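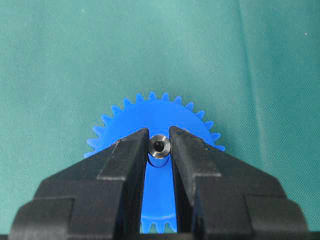 Slide 1. Engrenagem azul com cubo metálico, entre os dois dedos da garra.

Notas do orador. Sessão sobre montagem de pequenos conjuntos, 11 jun. 2020

Bom dia. Agradecer à Burgi Schnyder o convite e dizer logo ao que venho: a bancada 4 da Corkulby, onde se juntam engrenagens de plástico, pinos e pecinhas pequenas para os acionamentos que seguem para Sarnau. Trabalhei nessa bancada onze anos antes de passar para o planeamento. Falo como alguém que fez aquilo à mão.

Como era antes (2 minutos, não mais).

Quatro pessoas por turno, sentadas. Cada uma recebia um tabuleiro, pegava na engrenagem, punha o pino, verificava com o dedo se ficava à face e passava ao seguinte. Um lote normal tinha 851 conjuntos. O trabalho não era pesado. Era repetido, e as queixas que chegavam à enfermaria eram quase todas do polegar e do pulso. Quem ficava muito tempo na bancada pedia para mudar, e o posto passou a ser onde se punha quem acabava de entrar.

Pausa. Perguntar à sala quem tem um posto assim na sua fábrica. Esperar pelas mãos no ar.
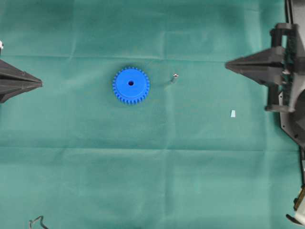

A primeira decisão foi não mexer no desenho das peças. O Hubert Hämmerli, da Iltholm, queria acrescentar um chanfro à engrenagem para facilitar a pega. Era uma boa ideia para o robô e uma má ideia para o cliente, que teria de voltar a homologar tudo. Ficámos com a peça como estava e adaptámos a bancada: pano liso a cobrir a superfície, poucas peças de cada vez, espaço entre elas.

Isto mudou a preparação. Antes, o tabuleiro vinha do armazém com tudo misturado e ninguém se importava, porque a mão separa sem pensar. Agora há uma pessoa que dispõe as peças antes de o ciclo arrancar. No plano inicial essa tarefa tinha zero minutos. Foi o nosso maior erro de contas e convém dizê-lo devagar.

Segundo ponto: quem ensina a máquina. A Iltholm propôs trazer técnicos seus. A Burgi insistiu que fossem os operadores da bancada, e eu apoiei. Foram escolhidas duas pessoas por turno, com 40 horas de formação dentro do horário e pagas como trabalho normal. Sabiam coisas que não estavam em nenhuma instrução escrita: como a peça foge quando se aperta de lado, quando vale a pena largar e voltar a pegar.
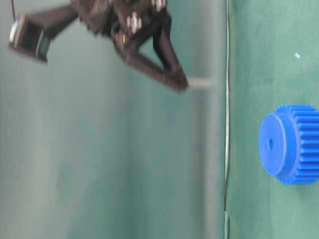 Sobre a velocidade. A pergunta aparece sempre, por isso respondo já. Nas peças pequenas, a mão continua a ser mais rápida do que o robô. O que ganhámos foi regularidade no fim do turno, quando as pessoas estão cansadas, e a possibilidade de rodar os postos. Quem estiver à espera de ver a produção duplicar deve ir a outra sessão. (Se alguém da Bergeron estiver na sala, lembrar que a linha deles trabalha com peças maiores e que os números não se comparam.)

O que mudou para quem lá está:

O posto deixou de ser sentado o dia todo. Há quem goste e há quem não goste. Uma colega com problemas de joelhos pediu para voltar à embalagem e foi atendida.

A categoria profissional demorou a acertar. Durante meses as pessoas faziam trabalho de preparação e vigilância com o salário da montagem simples. A nova categoria só foi assinada em julho do ano passado. Devia ter sido tratada antes de a máquina entrar no edifício, e se levarem daqui uma única recomendação, que seja essa.

A conversa diminuiu. Quatro pessoas à volta de uma mesa falam. Uma pessoa ao lado de uma máquina fala menos. Tentámos compensar pondo a preparação de duas bancadas lado a lado e melhorou um pouco.

Não houve despedimentos. Dois contratos a prazo não foram renovados nesse período, e a empresa diz que não teve relação. Apresentar o facto assim, sem comentário.
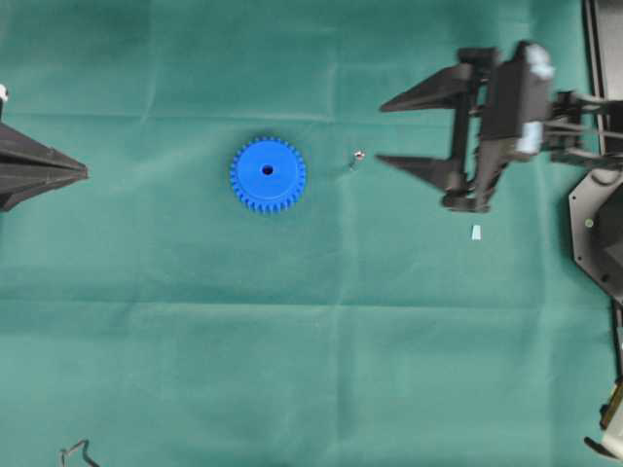
Paragens. No início, cada paragem chamava a manutenção, e a manutenção fica no outro pavilhão. Os operadores esperavam de braços cruzados com o chefe de turno a olhar para o relógio. Hoje têm autorização para parar, arrumar as peças, repor a posição de partida e retomar. Só chamam se a falha se repetir. A autorização está escrita e afixada, com a assinatura do responsável de segurança.

Falta resolver o registo. O sistema guarda o que a máquina faz e não guarda o que a pessoa faz à volta dela, de modo que a preparação continua invisível nos relatórios mensais. O Hubert tem uma proposta para isso e vai apresentá-la a seguir ao intervalo.

Perguntas. Se perguntarem pelo custo, remeter para a Burgi. Se perguntarem pela bancada 5, dizer que ainda não há data.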